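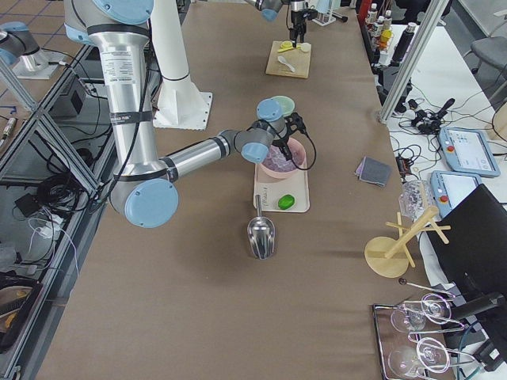
*The Wukine tabletop set on our bench, with one gripper over the ice bowl.*

# Wukine tabletop set: one term of use in a robotics club

Our club at Ó Súilleabháin College bought the Wukine set in October for the kitchen challenge at the Prurkus student meet. The task that year was serving at a table, done by two arms sharing one work area. We had been practicing with wooden blocks and paper cups until then.

We have 13 members and one bench, so the set gets handled a lot. After a full term I would buy it again, with some reservations.

## What works

The bowls are the best part. The rim is easy to grip from one side, and the club's first reliable program was a plain bowl lift with the second arm parked out of the way. New members could get it running in an afternoon. The ice cubes are harder. A scoop has to go in at a low angle or it pushes the cubes up against the far side, and we spent nearly 28 hours of bench time on that one step.

The play food is good value too. There is a steamed bun with a proper pleated top, and there are lemon slices that stack.
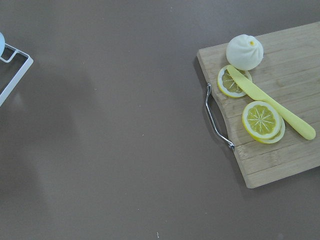 Thin pieces like the slices are where most teams will lose points. The fingers have to come down almost to the board before they close, and if your height is off by 2 mm you either miss the slice or press into the wood. We now check the height at the start of every session. The toy knife is easier at the handle end, and I would start people there.

The cutting board has a metal handle on one end. One group used it to drag the board closer before starting on the food — a nice idea that the rules turned out to allow.

## What doesn't

The tray moves. It slides on paper when a gripper bumps it, and every saved position for the bowl is then wrong. We put strips of rubber matting underneath. The maker should have done that.

The scoop is a shiny metal one, and our vision code struggled with it under the ceiling lights. We tried a different exposure and that helped some. The spoons gave less trouble, once we stopped trying to pick them up flat and handed them to the gripper at the start of a run.

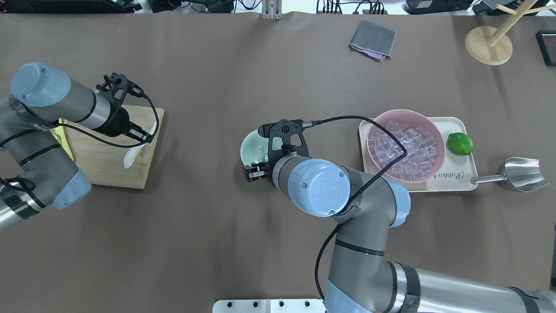
Two-arm work is also tighter than the Wukine booklet suggests. Its layout sheet puts the board and the tray close together, and our arms kept stopping each other at the elbows. We ended up writing our own layout and taping a copy to the bench. The storage box is weak and split at one corner.

## Compared with the Zesar set

We borrowed the Zesar set for a few sessions. It has better packaging and a clearer booklet, but its pieces are all much the same size, and our members ran out of new things to try. The Wukine pieces vary more.

**Rating:** 4 out of 5. Buy rubber matting at the same time.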